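Workshop tips for the school project room

Small advice for teachers who make things with a class, collected by Nadja Haslinger

Plan the lesson backwards
Decide first what the pupils should carry home, then count the minutes. For a class of 20 I keep the last 7 minutes free for sweeping, and it is never too much.

Write names before glue
Ask every pupil to write the name in pencil on each part before the glue is opened. Afterwards the hands are sticky and the pencils also.

Glue planks in the afternoon
If you join planks for a board, do it after the last lesson, so the clamps can stay on overnight. Wipe the glue that comes out with a damp cloth. When it has become hard, you must scrape it, and on pale wood the marks stay visible.

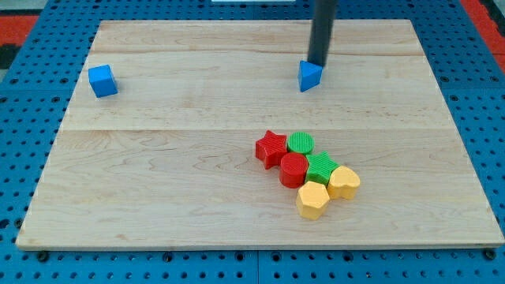 Sand with the grain
Pupils like to sand in circles. Show them the lines in the wood and let them follow with one finger first – then they understand it quickly. Begin with coarse paper and change to fine only when the pencil marks are gone.

Keep a box for offcuts
My colleague Konrad Zaugg throws away pieces shorter than 3 centimetres. I keep them for the maths lessons, where the younger classes use them for measuring.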